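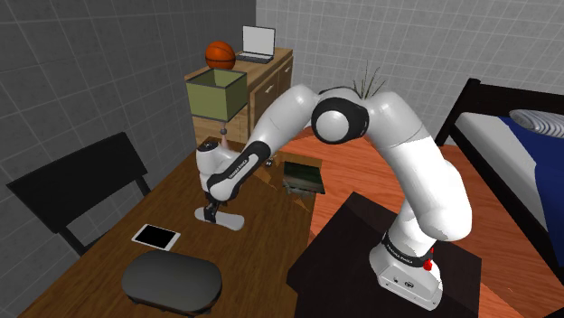 From: Hưng Trương
To: members list
Subject: Re: the cider question and the autumn fruit

Hello everybody,

Thank you Fiorella for writing this down so clearly. I answer under each part, because I lost the thread in the last discussion and I think I was not alone.

Fiorella Cocco wrote:

> I have been talking with the orchard people at Cirnodow and they
> can let us have windfalls and seconds in October, same as before,
> but this time they want to know early how many bins. They also
> asked if we would like some of the bitter variety, the one with
> the very small yellow fruit. I tasted the juice and my mouth
> closed up like a purse.

Please say yes to the bitter ones. I know the taste of the juice is not pleasant, but in the last batch we had only eating apples and the cider became thin. Everybody was polite about it. When I opened a bottle for my father-in-law he asked me if it was finished or if I had put water inside. I would take one bin of bitter fruit to three of the sweet. If the club does not want to risk the whole pressing, my household can buy this bin and we ferment it apart, then blend at the end by tasting.

> Second thing, the yeast. Hưng Phí wants to try a wild ferment
> for everything. I'm not against it, but I remember the barrel
> that smelled of nail polish, and I would rather we decide it
> on the list than in the shed with glasses in our hands.

I am the other Hưng, so I will try to be fair to him. (New members, please look at the surname before you reply. I still receive his messages regarding the keg deposits.)

The nail polish barrel was, in my opinion, a problem of air. The level was low after we took samples for the tasting night, and it stayed low for weeks. Wild yeast can make this flavour too, so I can't say for certain. My proposal is that we leave two of the glass carboys wild, filled to the neck, and use the normal yeast in the rest. We write on each one the gravity at the start and each time somebody measures it. Last season the notebook had many pages with the colour "nice" and no number.

> Third, bottles. Ngọc Diệp says she can get us a pallet of crown
> cap bottles from Jorel, 2000 of them, at a good price, but we
> have to take all of it and pay before delivery. Where would
> we put them?

I counted what is on our shelves after the spring cleaning and we have 526 usable bottles, not including the ones with the old labels that do not come off even with hot water and soda. For the cider this is enough if people return the empties. For the cider plus the dark beer plus what Trí Tạ is planning with the smoked malt, it is not enough.

But a full pallet is very much. My garage is dry and I can hold perhaps a third of it. If two more members can do the same, then I vote yes. If we can't find the space, I would ask Ngọc Diệp if the brewers at Istico would share the order with us. They use the same size, and they were friendly when we borrowed their capper.

Please be careful with one point: the cider needs bottles which can hold pressure. I read the page twice and could not find if these are the heavier glass or the light one. It would be good to ask before any money goes out.

> Last, I still have the hydrometer and the long spoon. Whoever
> is brewing next please come and get them, any evening after 6.

I will come for the hydrometer. The spoon can stay with you unless Trí needs it.

One more matter which was not in Fiorella's message. The small pump, the Hirose, is leaking from the seal on the outlet side. I took it apart and the ring is hard and has a flat spot. I can order a new one, but the minimum is a bag of 12, so if somebody has the same pump at home, tell me and I will give you a ring for nothing. Until it's repaired, please do not use it for hot wort. Move the wort by gravity, with the kettle on the high bench, and let one person hold the hose.

Also, I would like to ask a question to those who have made the ginger beer with real ginger plant. Mine was strong and lively all winter, and now it makes bubbles only one day after feeding and then sleeps. I feed it sugar and fresh ginger, no lemon. The kitchen is cooler than before. Should I feed it more, or less and wait? I have received both answers from the same neighbour.

Please reply regarding the bins before anything else, Fiorella must telephone the orchard.

Kind regards,
Hưng Trương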